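## 4. Checking the camera views before you trust a replay

Dredo will happily tell you that a scene has loaded. All that message means is that the scene file was parsed. It says nothing about whether the views your policy receives are the ones you think it receives, and the Delside planner has no opinion on the matter either. Do this section by eye, every time the scene file changes.

1. Stop any running replay. Pausing is not enough, as the render thread keeps the old poses.
2. Set the seed to 589 and load the open-fridge kitchen scene.
3. Step the simulation 18 ticks so the doors settle. The progress bar reaches the end earlier than this. Ignore it.
4. Open **Views > Raw** and save one picture from each camera. Do not use **Views > Preview**, which smooths the output and hides the sort of fault you are looking for.
5. Look at the wide view and the gripper view separately.
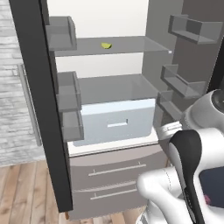
Wide view, refrigerator doors open, one yellow-green item on the upper shelf.

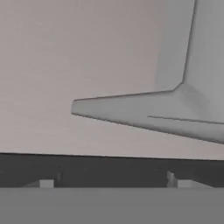
6. Open the object list and compare it with what the wide view shows. If the list has food in it that you can't find in the view, stop and reload. We have had the list report a full fridge after a failed load, with a confidence of 1.0 against every entry.
7. Check that the gripper is clear of everything at the start. The collision flag is supposed to do this for you. It tests the simplified hulls, so a fingertip can sit inside a thin shelf and still be passed as free.
8. Type `views accept`. The planner stays locked until you do.

> **Caution:** `views accept --all` skips the check for every scene in the batch. The vendor notes from Gilani recommend it for "routine" work. We don't, and Younes Shehata has taken it out of the Kernotthorpe start-up script. Please leave it out.

### 4.1 If a view looks wrong

- **The gripper view shows hardly any of the task.** This may be fine. At many start poses the camera has little but the gripper and a bare background to look at. Move the arm with the jog keys and check that the view changes before you go hunting for a fault.
- **Both views freeze.** Restart the render thread. The "reconnect" button has never fixed this for us.
- **The doors drift shut.** The hinge friction has gone back to its default. Set it again in the scene file, as the value in the side panel is lost on reload.

### 4.2 About the success score

The replay report gives one success score for the whole batch. Treat it with suspicion. In April we ran 1,000 replays, and when Oleksandra Romaniuk went through the logs she found 178 marked as successes where the planner had timed out and the grasp test was never called. Version 2 of the report is meant to deal with this. Until someone has checked that it does, open the log for any run you intend to quote and search for `grasp_test`. If the line is missing, count the run as failed.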